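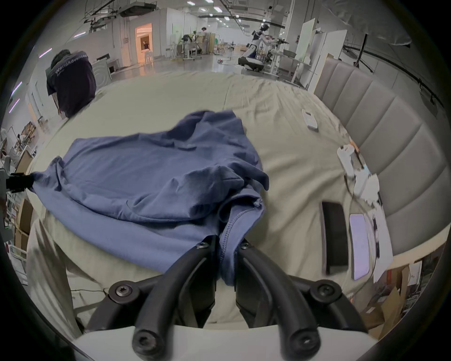
Ein blaues T-Shirt auf dem Bett, der Saum hängt nach unten.

Kukow sammelt wieder: Kleidertausch im Januar zieht in die alte Schule um

Kukow. Wer nach den Feiertagen den Schrank aufmacht und feststellt, dass die Hälfte davon seit Jahren nicht getragen wurde, der hat es in Kukow in diesem Winter ein wenig leichter als anderswo. Der Kleidertausch, den es im Ort nun schon zum dritten Mal gibt, bekommt im Januar endlich einen Raum, in dem man sich auch mit Wintermantel noch umdrehen kann. Los geht es am Freitag um 16 Uhr in der alten Schule, und wer die Veranstaltung vom letzten Jahr kennt, der weiß, dass man sich besser nicht erst kurz vor Schluss auf den Weg macht.

Im vergangenen Winter gingen an einem einzigen Nachmittag 158 Kleidungsstücke über die Tische, vom Strampler bis zum Lodenmantel, und der kleine Saal über der Bäckerei war damit schlicht überfordert. „Wir standen zeitweise bis auf die Treppe hinunter, und es hat trotzdem kaum jemand gemurrt“, erzählt Indrek Liepiņa, der den Tausch von Anfang an mit organisiert und sich über den neuen Raum sichtlich freut.
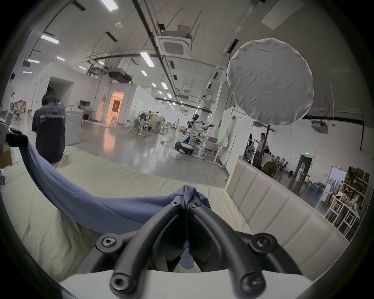
Blauvioletter Stoff, angehoben und in weitem Bogen durchhängend.

Die Regeln sind dieselben geblieben. Jeder darf bis zu 26 Teile mitbringen, gewaschen und möglichst ohne Löcher, und bekommt dafür Marken, die am selben Nachmittag gegen andere Stücke eingelöst werden können. Wer nichts abzugeben hat, ist trotzdem herzlich willkommen und zahlt 3 Euro — das Geld fließt in die Heizkosten und, so viel darf verraten werden, in den Kuchen.

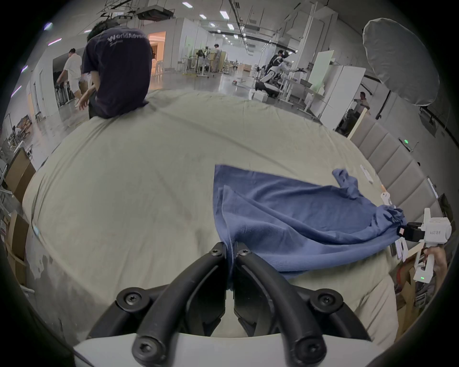 Neu ist in diesem Jahr eine Flickecke. Die Änderungsschneiderei Jistach aus dem Nachbardorf stellt zwei Nähmaschinen und eine große Kiste Garn zur Verfügung und zeigt, wie man einen aufgegangenen Saum so schließt, dass er die nächsten Wäschen übersteht. Knöpfe bringt man am besten selbst mit. Die Kleiderstangen kommen wieder vom Möbelhaus Dutwood, und Liepiņa rechnet damit, dass sie diesmal auch reichen, denn es haben sich schon mehr als 100 Besucher angekündigt.

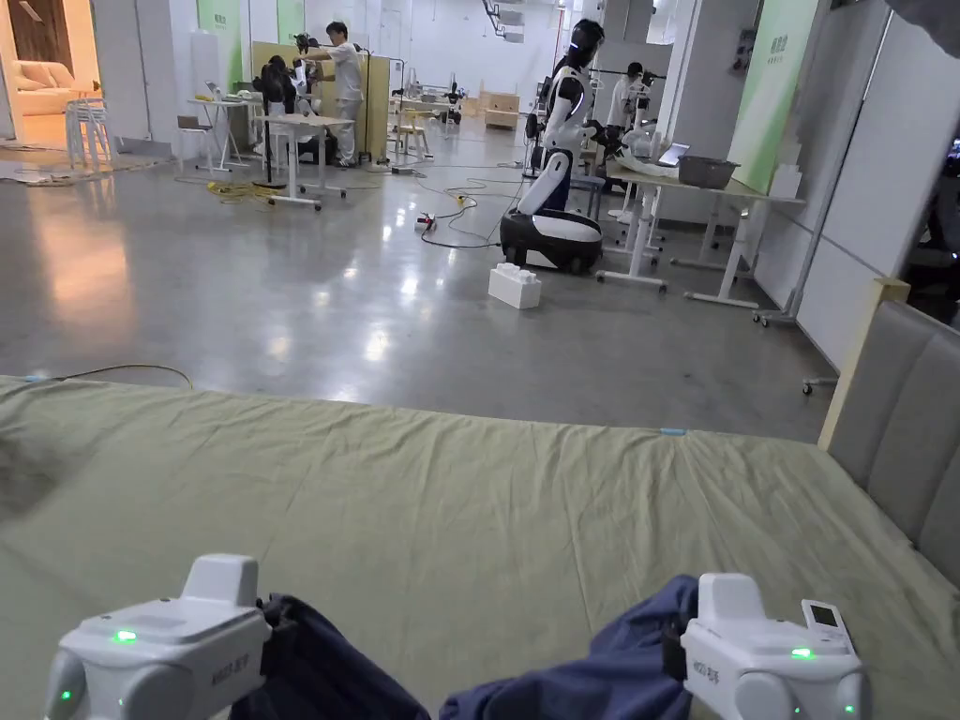
Was am Abend übrig bleibt, wird sortiert und geht an die Kleiderkammer. Bettwäsche und Handtücher werden ebenfalls angenommen, Schuhe nur paarweise, Kissen und Federbetten leider nicht. Abgegeben werden kann bereits am Vormittag ab 10 Uhr, bitte am Seiteneingang, die vordere Tür klemmt bei Frost.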